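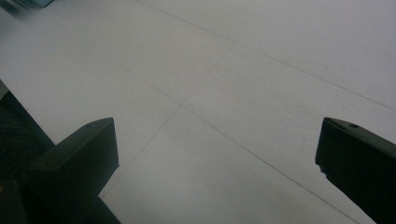

Pince ouverte au-dessus d'un sol dallé gris clair, joints fins.

Lurnus - module de ramassage au sol, deux doigts parallèles
Référence catalogue : Lurnus S, version tenue à la main et version à bride
Fiche mise à jour le 1/4/26
Disponibilité : sur commande, départ Kullidthorpe

Présentation

Lurnus est un préhenseur électrique à deux doigts prévu pour la saisie d'objets souples ou peu épais posés sur un sol dur : linge, chiffons, gants, emballages vides, petites pièces tombées d'un poste de travail. Il existe en poignée instrumentée, tenue par un opérateur pour l'enregistrement de démonstrations, et en version à bride pour montage sur bras. La géométrie des doigts est la même dans les deux cas. Les démonstrations enregistrées à la poignée se rejouent donc sur le bras sans recalage des points de contact, à condition que la caméra soit montée sur le même support.

Le produit s'adresse aux intégrateurs, aux laboratoires et aux services de maintenance qui évaluent l'automatisation de tâches de rangement. Il n'est pas destiné à la vente aux particuliers.

Ce que le module sait faire aujourd'hui

La question revient dans presque toutes les demandes de devis : une machine peut-elle ramasser ce qui traîne par terre, dans un logement ou dans un atelier, sans quelqu'un derrière ? Les réponses qui suivent valent pour le module monté sur bras, piloté par le logiciel Truditz dans sa version courante. Elles ne préjugent pas des résultats obtenus avec un autre contrôleur.

Textile seul, froissé, sur sol lisse et clair : oui. Le tissu en boule offre des plis saillants que les doigts pincent sans chercher de bord. C'est le cas le plus favorable et celui par lequel nous conseillons de commencer une évaluation.

Textile seul, étalé à plat : partiellement. Les doigts doivent racler le sol pour former un pli. La réussite dépend de l'adhérence entre le tissu et le revêtement, et un voile fin sur carrelage poli reste difficile.

Plusieurs textiles en tas : oui pour vider le tas, non pour garantir une pièce à la fois. Si la séparation compte (tri par couleur, par programme de lavage), prévoir une seconde dépose et une vérification par caméra.

Objet rigide plus étroit que l'ouverture : oui, hors verre et objets coupants.

Feuille de papier ou carte posée à plat : non. Une ventouse convient mieux.

Liquides, poussières, miettes : hors domaine d'emploi.

Pliage : non. Le module saisit et dépose. Le pliage à une seule pince a été essayé sur le site d'Abu Hammour avec des serviettes et n'a pas été retenu pour cette version.

En logement occupé, la limite vient moins de la pince que du reste. Il faut décider si l'objet doit être ramassé, où il va, et si le passage est libre. Un pull par terre devant une machine à laver et le même pull au pied d'un lit n'appellent pas la même action. Truditz accepte une liste de zones et de destinations saisie à la main ; il ne la déduit pas. En atelier la situation est plus simple, les zones de sol étant en général tracées et les objets connus.

Caractéristiques principales

Type : deux doigts parallèles, entraînement électrique, autobloquant hors tension
Ouverture maximale entre doigts : jusqu'à 159 mm
Longueur utile des doigts : 50 mm
Épaisseur des doigts à l'extrémité : 19 mm
Cadence d'enregistrement de la position des doigts : 200 Hz
Finition : noir mat
Fixation des doigts : vis, doigts remplaçables sans démontage du corps
Interface mécanique (version à bride) : selon plan joint au devis
Usage : intérieur, sol sec

La finition mate limite les reflets dans l'image de la caméra embarquée. Sur sol clair, le contraste entre doigts et fond suffit à vérifier la position des extrémités par vision, en plus du codeur. Sur sol noir ou anthracite ce contrôle n'est pas fiable et doit être désactivé dans Truditz (menu Vision, rubrique Doigts).

Préparation du sol

Les revêtements lisses à joints fins conviennent : dalles, carrelage grand format, sol coulé. Les joints servent de repère pour le recalage visuel. Un croisement de joints dans le champ est le meilleur cas, une ligne seule laisse une direction indéterminée et le logiciel complète alors avec l'odométrie.

Sont déconseillés :
- les moquettes et tapis à poils longs ;
- les joints creux, dans lesquels l'extrémité des doigts peut accrocher pendant le raclage ;
- les caillebotis et grilles ;
- les sols polis fortement éclairés par une baie vitrée, sauf à baisser l'exposition de la caméra.

Un éclairage diffus est préférable. L'ombre portée des doigts sur un sol clair est parfois prise pour un objet sombre ; le défaut a été réduit en novembre par un masque fixe, mais il subsiste sous un spot unique.

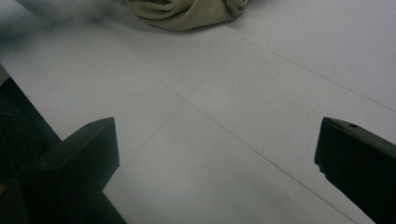
Approche d'un tissu kaki froissé posé sur le dallage ; les doigts ne tiennent rien.

Séquence de saisie d'un textile

1. Vue large, doigts ouverts. Le logiciel sépare le textile du sol et calcule son contour visible.
2. Choix du point de saisie sur un pli saillant. Si aucun pli ne dépasse le seuil, passage en mode raclage.
3. Approche oblique. L'angle par défaut convient aux sols durs et ne doit être modifié que si le bras manque de course.
4. Contact au sol détecté par l'effort, puis léger retrait.
5. Fermeture à effort limité.
6. Levée courte et contrôle : le textile doit avoir quitté le sol au moins en partie. En cas d'échec, réouverture et nouvel essai à un autre point.
7. Transport et dépose.

Le contrôle de l'étape 6 est visuel. La seule position des doigts ne suffit pas, un tissu mince donnant presque la même lecture qu'une pince fermée à vide. C'est la principale source de faux positifs chez les utilisateurs qui remplacent Truditz par leur propre contrôleur.

Un textile qui sort en partie du champ de la caméra est traité comme incomplet. Le bras recule ou pivote avant de choisir un point. Ce comportement allonge le cycle et peut être coupé, au prix de saisies décentrées sur les grandes pièces (draps, housses, bâches légères).

Enregistrement avec la poignée

La poignée enregistre l'image, l'ouverture des doigts et la trajectoire. Quelques consignes d'emploi :

Commencer chaque séquence doigts ouverts, sans rien tenir, avec une portion de sol dégagée entre les doigts.
Garder les manches et les câbles hors du champ. Un tissu sombre en bord d'image n'empêche pas l'enregistrement, mais il peut être confondu avec le corps de la pince par le masque automatique.
Varier la position du textile et son froissage entre les prises, et garder aussi les prises manquées. Elles servent à régler la reprise après échec.
Ne pas forcer les doigts contre le sol. L'usure se porte d'abord sur les arêtes.

Entretien

Contrôler les arêtes des doigts à intervalle régulier. Une petite ébréchure sur le bord intérieur n'empêche pas la saisie des tissus épais. Elle peut en revanche tirer un fil sur une maille fine, et le doigt doit alors être remplacé. Les doigts se commandent par paire ; ne pas associer un doigt neuf à un doigt usé, le parallélisme n'étant plus assuré.

Nettoyage au chiffon légèrement humide, sans solvant. Ne pas lubrifier les guides, qui sont traités à vie. Retirer les fibres accumulées à la base des doigts avec une pince fine, module hors tension.

Sécurité

En version à bride, le module relève de l'analyse de risques de l'installation complète, à la charge de l'intégrateur. La limitation d'effort du préhenseur ne remplace pas celle du bras. Le fonctionnement sans surveillance en présence d'enfants ou d'animaux n'est pas admis, y compris à vitesse réduite.

Contenu de la livraison

Module Lurnus S dans la version commandée
Une paire de doigts montée, une paire de rechange
Support de caméra (caméra non fournie)
Câble d'alimentation et câble de données
Licence Truditz pour un poste
Notice en français et en anglais

Options

Doigts à revêtement souple, pour objets rigides lisses. Non recommandés pour le textile - le revêtement accroche et gêne le lâcher.
Valise de transport.
Journée d'essai à Kullidthorpe sur vos propres objets, avec compte rendu. Les objets sont à envoyer à l'avance, propres et secs. Préciser le type de sol du site d'exploitation, nous disposons de dalles claires et de sol coulé gris.

Pour une demande de devis, indiquer la version souhaitée, le modèle de bras, la nature du sol et une liste des objets à ramasser avec leurs dimensions approchées.

Produits associés : bride d'adaptation Lurnus, bac de dépose à fond clair, licence Truditz supplémentaire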